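Collecting grasp examples in simulation
Speaker notes, Lutard project

Slide 1. Say who we are, then straight into the problem: odd shapes.
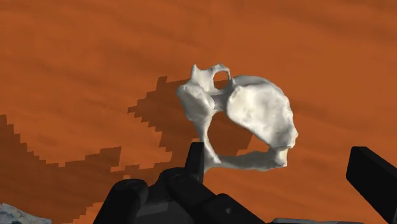

Most grasping sets are full of boxes, cans and mugs. Ours leans toward things with holes, lobes and thin bars. A gripper can come at those from many sides, and a lot of the approaches that look fine on paper fail.

Slide 2. The numbers. We ran 3,375 attempts in the simulator and kept 891. Pause here, people will want to write that down. The rest went into a separate folder with a failure tag — we do train on those, but later.

Slide 3. How an attempt is kept. The object has to stay up for 2 seconds after the lift. Contact on one finger only doesn't count, even if the object is off the surface at that step. Mention that Ferilora used a looser rule in the first round and we had to relabel.

Slide 4. Shadows and lighting. We left the shadows coarse to save render time. Somebody always asks. Answer: we tried finer ones on 80 objects and the grasp scores didn't move.

Slide 5. What's next. Real arm in October, same objects printed. Skip the Etik slide if short on time.

Questions.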